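Plilex group trains dish-racking robot with hand-held gripper

Oct 4, 2022

Researchers at Plilex have taught a robot arm to place cups and bowls in a wire rack using only recordings made by people holding a gripper in one hand. No robot was used while the training data was collected.

The team, led by Milagros Garrido, recorded 1000 demonstrations over 12 days in July. Each person picked up a piece of tableware with the two-fingered tool, carried it across a table and lowered it into the rack. A camera on the tool recorded every attempt. 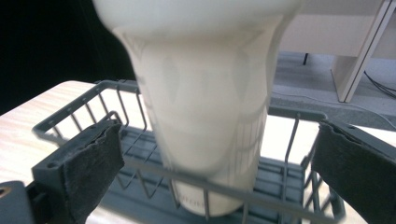
Fast movements were kept in the training set. Earlier work by the group had thrown out clips with heavy motion blur, and the resulting policy tended to stall just above the rack. "We stopped cleaning the data so hard," said Lutz Wendt, who ran the training. "The arm hesitates less now."

In tests on a rack that did not appear in the recordings, the arm failed on 3 of 20 placements. All of the failures involved shallow bowls that tipped against the side wires – a problem the group puts down to the low number of bowls in the data.

Garrido said the next round of recordings will add plates and stacked items. The group plans to release the data and the drawings for the gripper fingers once a paper has been reviewed.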